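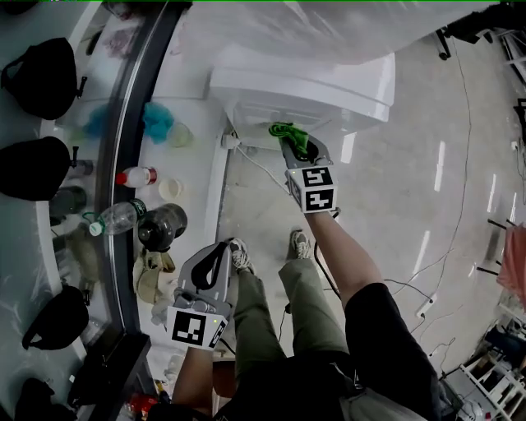 ## 4. Cleaning the outside of the cabinet

This section covers the white outer panels, the base and the counter next to it. It doesn't cover the inside. For that, see Section 5, and block out a longer afternoon than Section 5 tells you to.

The Hustska sales sheet calls the finish "self-maintaining." We've looked after 13 of these cabinets and have yet to meet one that maintained itself. Gloss white shows scuffs, fingerprints and floor dust, and the lower edge gets the worst of it from shoes and mop heads. Plan on wiping it by hand.

### What you need

- Two soft cloths, one for washing and one for drying. Any color will do. The Tutus cloth that ships with the cabinet is fine, but so is a plain cloth from the supermarket, and you get more of them for your money.
- A bowl holding 500 ml of lukewarm water
- 2 ml of plain dish soap
- A dry, soft paintbrush for the seam at the floor

You don't need the Galanis Gloss Restorer listed in the accessories leaflet (part 659). We tried it on one door and left the other door alone. A week later Ju-won Ma, who hadn't been told which was which, picked the untreated door as the better one. It may do something for older panels. We haven't seen it.

### 4.1 Clear the counter first

1. Take everything off the counter that runs beside the cabinet. Bags, drink bottles, jars, cups and jackets all end up there, and people will tell you they can stay because you're only doing the base. Move them anyway.
2. Check the caps on any bottles before you lift them. A bottle lying on its side may have been put down that way with the cap half on.
3. Keep bag straps and buckles from dragging over the counter or across the cabinet. A buckle leaves a fine gray line that looks like dirt and won't wash off.
4. Put the bags somewhere other than the floor in front of the base. That's where you'll be standing.

**Note:** The setup video shows the counter being wiped around the objects on it. You can do this if you like. You'll have clean patches and rings, and you'll be back at it the next day.

### 4.2 Wipe the panels

1. Switch the cabinet off at the wall. The control panel has a "cleaning lock," but it only disables the buttons, and on two of our units it let go after a few minutes.
2. Add the soap to the water. Dip the first cloth and wring it out until it no longer drips.
3. Start at the top of the panel and work down in straight, overlapping strokes. Circles are often recommended. On this gloss they leave swirls you can see from the doorway.
4. Rinse the cloth after each panel.
5. Dry with the second cloth right away, again from the top.

**Caution:** Never spray anything straight onto the cabinet. Liquid gets in behind the panel joints, and the warranty card is very clear about whose problem that is.

### 4.3 Wipe the lower edge

The lower edge needs a different grip on the cloth. A flat, neatly folded cloth rides over the lip and misses the underside.

1. Run the dry brush along the seam between the base and the floor. Sweep away whatever comes out.
2. Bunch the damp cloth up loosely so there's plenty of it to push into the corner.
3. Press it against the edge and draw it along in one direction. Moderate pressure is enough. Pushing harder doesn't lift more dirt, it just moves your cloth onto the floor.
4. Turn the cloth to a clean part when you see it graying. On concrete floors this happens faster than you'd expect, as bare concrete sheds a fine dust for years, sealed or not.
5. Go over the edge a second time, then dry it.

**Note:** A stubborn black mark is usually shoe rubber. Hold the damp cloth on it for a minute and try again. If that fails, leave it until the next cleaning. Skutico's help line suggested a melamine sponge, and we now have a dull spot the size of a coin to show for it.

### 4.4 Wipe the counter and its rail

1. Wipe the white surface with the damp cloth, working toward yourself.
2. Follow the curve of the dark rail with a fold of cloth over one finger. Crumbs and grit collect where the rail meets the white surface.
3. Dry both, and look along the rail from a low angle. Soap film is hard to spot on the dark part from above.
4. Wait until the counter is fully dry before putting anything back.

**Caution:** Don't lean on the rail to reach the far side. It's described as "load-rated," but we could find no load printed anywhere and the answer we got by email was a brochure.

### 4.5 How often

The maker says once a quarter. That might suit a showroom. In a room where people walk past with bags and drinks, we do the lower edge weekly and the panels every other week. If yours stays clean longer than that, good, do it less.

Whatever interval you choose, write it on the sheet inside the service door. The app's reminder feature stopped sending reminders in November and we've stopped relying on it.

### If something looks wrong afterward

| What you see | Likely reason | What to try |
|---|---|---|
| Streaks on the panel | Too much soap | Wipe again with clean water, dry at once |
| Gray line along the base | Dirty part of the cloth used twice | Repeat 4.3 with a fresh cloth |
| Sticky counter | Spilled drink under a bottle or cup | Warm water, no soap, then dry |
| Fine scratches | Grit, buckles or a rough sponge | Nothing we've tried works |
| Yellow tint | Sunlight, according to the maker | Report it and keep a photo |

Corrections to this section go to Abdelghani El Khatib. If you've got a product that does remove the scratches, bring it along and try it on the back panel first.

*Section last checked 29th August*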